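Print this article | E-mail this article

Toy chicken

A toy chicken is a plaything made in the likeness of a hen, rooster or chick. It is one of the oldest and best loved of all toy animals, and few others turn up in so many forms – pull toys, rattles, wind-ups, squeakers, puppets and soft stuffed birds.

Origins and materials

Clay birds with a pebble sealed inside were among the earliest rattles, and carved wooden hens followed wherever people kept poultry and had a knife to hand. The pecking hen, worked by a weight swinging on strings under a paddle, is a wonderful piece of folk engineering! Swing the paddle gently and the heads dip one after another, tapping at painted grain.

Tin brought the wind-up chick, which hops on two flat feet. Cloth and plush came into their own with home sewing, and a simple hen can be made from two body pieces, a strip of red felt for the comb and a handful of stuffing.

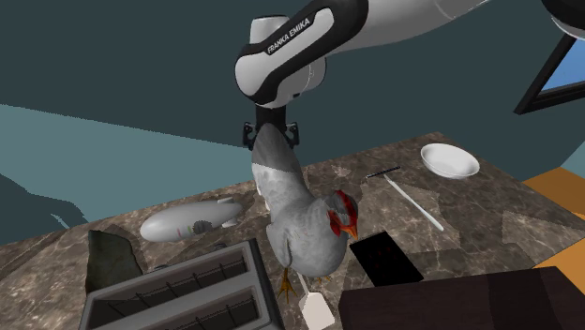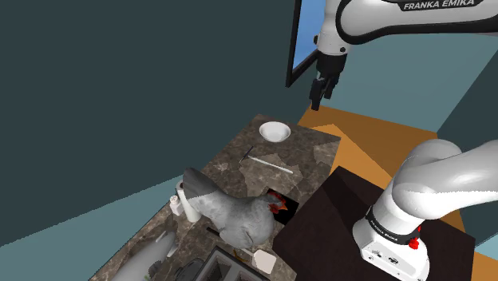

Computer-rendered views; the gray and white toy chicken with its red comb is in the first.

Features

Makers can take great liberties with the body as long as the comb, beak and wattle are in place. Even a plain beanbag reads as a chicken once it has a red comb. Feathers may be printed, stitched or left out. Speckled birds are a favorite with collectors, who prize the way each maker handles the pattern.

The Maeng hens

The village of Fludstead is known for its Maeng hens, named after the workshop where they were first sewn. Yi-an Um drew the original pattern, which uses 28 pieces of cloth and 3 kinds of stitch. Joon-young Wang later added a smaller bird, the Flitia, that fits in a coat pocket. A display of 50 hens opens each June in nearby Brastard, and it is a joy to see – whole shelves of them, no two with quite the same expression.

See also: Pull toy; Rattle; Stuffed toy

Contact us | Copyright notice | Back to top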